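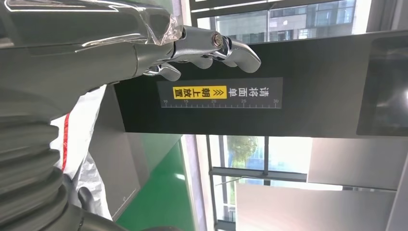

2 December 2024 — hotel listings, Korkport batch

Finally got the Korkport pages reading like a person wrote them! We're at 559 listings loaded, 94 of them with the old room text still in place, and the new template handles nearly all of it. What made the difference was splitting "near the hotel" into walking and driving. The old feed from Mundedia lumped both together, so a guesthouse up on the Rirnidham road was claiming the ferry dock as "steps away" (it's a bus ride).

Amenities next. Breakfast is the messy one — free, paid, weekends only, and one place that just says "yes". I split it into two fields and the room pages look so much better already.
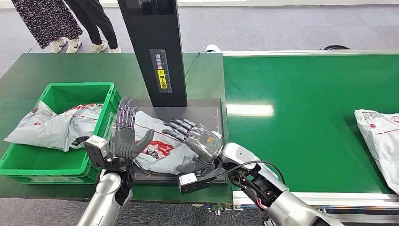
Kravchuk wrote back that the pet fee should sit beside the room rate, and that guests have been calling the front desk over it ever since October. Fair point, and an easy move. I'm putting it right under the nightly price, with the deposit on the same line.

Still open:

- 9 listings with no check-in time at all
- parking: some say "on site" and mean the street
- descriptions run up to 600 characters on phones before they get chopped, so the location line has to come first

Love how the harbor ones turned out. Rerun the Rirnidham set with the same template and compare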